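**Cloth handling, grasp labelling, notebook 2**
March, started 09:40

Carrying on from the relabelling. Yesterday's question was whether the moment of finger closure can be taken from the width signal alone or whether it needs the wrist view as well. Abla Hijazi's position is that width alone is enough for rigid objects and poor for cloth. I agreed in principle but wanted it measured on our own recordings before changing the pipeline.

Set used: 200 hand-held demonstrations from the Fluvstead homes, bedding and clothing only. Of these, 109 have a clean width trace from start to finish. The remainder have at least one dropout longer than the filter window and were left out today. They are still on the Nassar drive under the old folder name; do not delete.

Method, for the record:

1. Smooth the width trace (median, window 9).
2. Mark the first sample where closing speed exceeds the threshold. Call this t_w.
3. Mark by hand, from the wrist view, the first image in which cloth is between the pads and visibly deformed by them. Call this t_v.
4. Compare.

On boxes and bottles the two marks fall almost on top of each other. On cloth t_w comes early, and the spread is wide. The reason is plain from the traces. With a rigid object the width stops falling at contact and there is a corner to find. With a blanket the fingers go on closing through the pile and the curve has no corner, only a slow bend. Any threshold on speed finds the start of the operator's squeeze, which may be well before the pads have hold of anything.

Layered cloth is worse. If a garment lies on top of a blanket the label has to say which of the two is being taken, and the width trace carries no information about that at all.
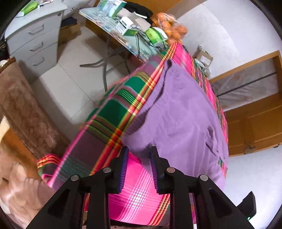

Second pass after lunch with the combined rule: t_w opens a search window, and the visual mark is taken inside it from the change in the patch between the pads. Patch size fixed at 66 pixels square, taken at the wrist view's working resolution. Larger patches pick up background motion when the operator's wrist turns. Smaller ones lose the fold.

Results, in words until the table is regenerated:

- Single layer, patterned cloth: combined mark agrees with the hand mark in nearly all cases. Stripes and checks help because they bend visibly as soon as the cloth gathers.
- Single layer, plain cloth: better than width alone, still late on the darker items.
- Two layers: timing acceptable, identity of the grasped layer still wrong too often to use.

The two-layer failures are mostly of one kind. The patch straddles the hem of the upper item, both materials move, and the rule credits whichever has the stronger texture. That favours the lower, patterned layer even when the operator meant to take the upper one. Weighting by texture contrast made no useful difference. I have stopped tuning it.

Elie Hattar suggested taking the label from the lift instead: wait until the tool has risen a fixed distance, see what rose with it, and assign the layer backwards in time. It costs us the ability to label online, but we do not need that for training. Tried by hand on a handful of two-layer recordings and it separates the cases I looked at. It will not help where both layers come up together. Those should get their own label and not be forced into one or the other.

Policy check, brief. Retrained the small Erkel network on the combined marks, single layer only, same seed and schedule as the width-only run. Closes later than before and misses fewer edges on the bench towel. Not enough trials to quote a rate, and I would rather not have one copied into the Neltonberg slides. AH (Abla) to repeat on the second arm with the pads swapped, in case the effect is partly pad wear.

Loose ends:

- Filter window was chosen on rigid objects. Repeat with a shorter one on cloth.
- Hand marks are all mine. Need a second marker, at least for the two-layer set.
- Clock offset between width and wrist view was assumed constant within a recording. Checked on the longest ones only.
- Elie to write the backward assignment as a separate script, leaving the current one untouched.

Stopped 17:15. Training run left going on the lower machine, log in the usual place.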